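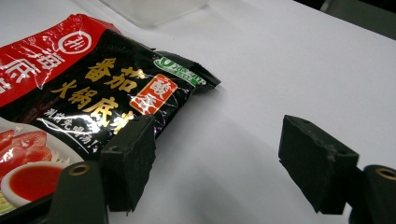 A packet of tomato hot pot soup base on the tabletop, with the two fingers of a Gastiso hand-held gripper. Photo: Nevalach

Nevalach opens its kitchen task library to outside teams

WULTESWOOD, 2 Feb 2023 – Nevalach, which makes tools for teaching robots by hand, is very pleased to announce that its kitchen task library is now open to schools, workshops and small companies that would like to train robot arms on everyday food packaging. The library holds 3713 demonstrations, every one of them made by a person holding the company's Gastiso gripper and doing the job the way they would do it at home.

Anyone who has ever put away the groceries will know that packaging comes in all sorts, and the people at Nevalach have spent a good many months getting to know it better than they ever expected to. Boxes and jars came first, back when the project was small enough to fit on one table. Soft packets followed in September, and they now make up 904 of the demonstrations: soup bases, sauces, noodles, rice, dried mushrooms and plenty more from the shelves of the shops near the Wulteswood workshop.

"A foil packet is a lovely teacher," said Uzma Abbasi, who leads the demonstration team. "It bends, it slides, it shines in your eyes, and it has a stiff seal at one end and a soft belly in the middle. When you pick one up with your own hand you make a dozen little choices without thinking about them, and those little choices are what we want to pass along to the robot. So we hand people the gripper, we give them a packet and a clean table, and we let them get on with it."

The Gastiso gripper has two rubbery, wedge-shaped fingers and a camera that looks out over them toward the work. As the person moves, the tool records the view along with the path of the hand and the opening of the fingers, and a robot arm fitted with matching fingers can then be trained on the result. New demonstrators are usually comfortable after one morning, and each of them is asked to make 180 practice grasps before any of their work goes into the library.

For jobs where a person can't easily stand at the table, Nevalach also supports remote control through the Duggan station, a desk-sized set of handles that drives an arm in another room. Demonstrations made on the Duggan station are kept in their own section of the library and are clearly marked, so that teams can train on one kind, or the other, or a mix of both if they are feeling adventurous.

"We went back and forth for a long while over whether to keep the clumsy ones," said Sorin Cârstea, who looks after the recordings. "In the end we kept a great many of them. If somebody comes at a packet from a bad angle and then has to change their mind, there is something in that worth learning, and I would be sorry to see it thrown away."

Of the full library, 3037 demonstrations have been checked by a second person and labeled with the item, the kind of grasp and the goal of the task. The remainder will be added to the labeled set as checking goes on through the spring.

Teams wishing to use the library, or to borrow a gripper and add demonstrations of their own, are warmly invited to write to the company. Visitors are welcome at the Wulteswood workshop by arrangement, and there is generally a pot of tea going.

Press contact: Hajar Naciri, Nevalach, Wulteswood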